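Grasia turns a shoebox of handwritten recipe cards into plain text files you can search. It was written over one long May by someone who had lost the same lemon cake recipe 2 times and was done being a good sport about it.

## What's in the repo

- `cards/` holds 3121 transcribed cards, a distressing share of them for gelatin salads
- `units/` converts "a teacup," "a knob," and "butter the size of an egg" into grams
- `fidora.cfg` has settings for the Fidora import, which works if you leave it alone

Run `grasia sort cards/` and go do something else. It takes around 14 minutes on my laptop, longer if the spelling check meets "zuchinni" in all its forms.

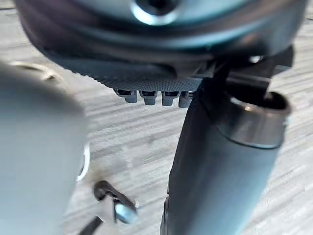 **Can I add my own family's cards?**

Please do. Put one recipe in each text file, title on the first line, and open a pull request. Keep the original wording, including any insults aimed at in-laws.

## Known problems

Oven temperatures given as "hot" are stored as "hot." The Mindico export drops fractions, so half a cup of salt becomes a cup of salt. Check before you feed people.

Ambaye format is read-only for now. Cards over 100 lines get split in two, usually right before the baking time.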